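Part 4: Trying Out a Gripper Before You Trust It

If you've made it through Part 3, your arm is bolted down, the controller talks to it, and you've got a picture from the wrist camera and another from the fixed one. Great! Now comes my favorite part, which is finding out what the gripper can really do. I went through this whole routine twice, once with the Girkix fingers and once with the Pemeck ones, and I'm writing it up with the same settings so you can compare your results to mine.

Set aside a morning. The first run always takes longer than you think (mine ran right through lunch, and I still had the Pemeck set to go).

What you need on the table

A plain tumbler, tall and a bit tapered. A shorter cup with straight sides. An empty plastic bottle with flat sides. A shallow bowl. Everything should be light and unbreakable. I keep mine in a bin marked "Stendance" after the test script I run, and I don't swap things in and out between grippers, no matter how tempting it gets.

Caution: Keep glass and anything full of liquid off the table until you've finished every step in this part. The arm doesn't know what it's holding.

4.1 Set the finger opening

1. Turn on the controller and wait for the steady light. If it blinks, go back to Part 2.

2. Open the Morgan panel on your computer and click the Gripper tab.

3. Type 4000 in the Open box and press Enter. That's fully open for both finger sets. Stay back while they move, because they go fast.

4. Type 2000 in the Close box, but don't run it yet. It's a middling value that I use as a starting point for cups.

5. Bring up the wrist camera and drive the arm slowly until the tumbler is ahead of the fingers. Stop while there's still plenty of bare table in between.

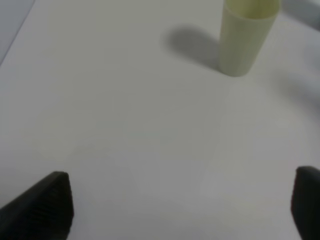

6. Nudge the wrist sideways until the cup sits midway between the two tips. The Pemeck fingers forgive a bad line-up more than the Girkix ones do. With the Girkix set, one finger would touch first and shove the cup over before the other one got there, and I spent way too long blaming the camera for that.

7. Lower the arm so the tips are at the middle of the cup, then creep forward until the cup is well inside the fingers.

8. Run Close. Watch the number in the Load box climb. On my tumbler it settled at 1044 with the Girkix fingers and wandered around quite a bit with the Pemeck ones. Write yours down.

Note: If the load number never settles, your cup is probably flexing. Raise the Close value a little at a time (bigger number, gentler squeeze, and yes, I got that backward for two days) and try again.

9. Lift straight up a hand's width, hold it there while you count to five, and set it back down. Open the fingers all the way before you back off. If you back off too early you'll drag the cup along with you.

4.2 Check the fixed camera

The wrist view is wonderful for lining up and pretty useless for everything else. You need the second camera to tell you what the elbow and the cables are up to, so don't skip this bit even if you're itching to run the full test.

1. Switch the Morgan panel to Fixed View.

2. Put all four items out with room to get the fingers between them. I leave the front half of the table clear as a drop zone.

3. Move the arm in from the side at low speed and stop when the gripper shows up in the view.

4. Check that you can see the top of each item when the arm is parked out of the way. Some hiding is fine once the arm is working. If something disappears while the arm is parked, move the item and leave the camera alone, or you'll have to redo the calibration from Part 3. (Ask me how I know!)
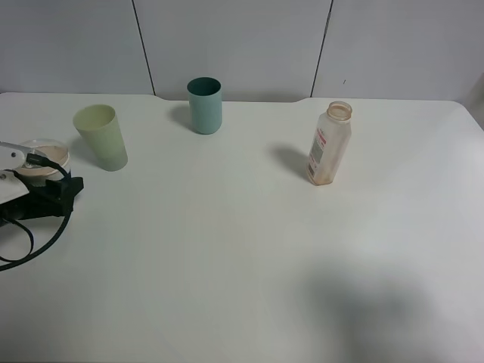
5. Now turn the wrist slowly, all the way one way and then all the way back, and keep your eye on the cables. You want enough slack for the full turn, and you don't want a loop that can hook a bottle neck on the way past. I hold mine with a soft strap behind the wrist and leave the last stretch free.

Caution: Never tape a cable to a finger. It changes the load number and sooner or later it peels off mid-lift.

6. Save the camera position under a name you'll recognize. Mine is just "table."

4.3 Run the comparison

1. Click Stendance, then New Run, and pick your finger set from the list. If it isn't there, choose Other and type it in.

2. Set the count to 7 tries per item. Fewer than that and one lucky grab makes a so-so gripper look terrific.

3. Press Start and keep one hand near the stop button the whole time.

4. After each try, mark Held, Slipped or Missed. Be strict with yourself! If it slid at all on the way up, call it Slipped.

5. Put the item back in the same place before the next try. A small pencil tick on the table helps, and it wipes off later.

6. When the run is done, press Stop, cut power to the arm, and only then change fingers. Repeat from 4.1 with the second set, including the load check.

For what it's worth, I ended up keeping the Girkix fingers on for cups and switching to Pemeck for the bottle, where the wider pads got a better hold on those flat sides. The bowl was a headache with both. I had the most luck grabbing it by the rim with one finger inside, and that needs its own approach angle, so I've put the settings for it in Part 5.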